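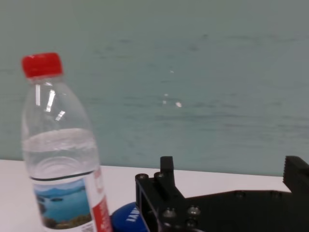
By Nosipho Makhubela

I've had the Remiswood countertop soda maker since June and I'm still using it every single day, which I can't say for my waffle iron. It's the manual kind, no cord, and it takes up less space than the toaster. You fill the bottle to the line, screw it in, and press the big button until it hisses at you. Three presses gives me a soft fizz, five gives me the sharp stuff I like with lime.

Cold water makes a huge difference! I keep two bottles in the fridge door now and the bubbles last through dinner (the first week I used it straight from the tap and it went flat so fast). My old Sakamoto leaked at the collar after one winter – this one hasn't dripped once.

Complaints? The drip tray is shallow, and the bottles can't go in the dishwasher. The gas cylinder lasted me 33 bottles, a bit fewer than I'd hoped, but I do like it strong. Swapping it took a minute.

I tried it with cold mint tea last night and oh my goodness. Add the tea after you fizz the water, never before – I had to wipe down the cabinets the first time. Ginger syrup next.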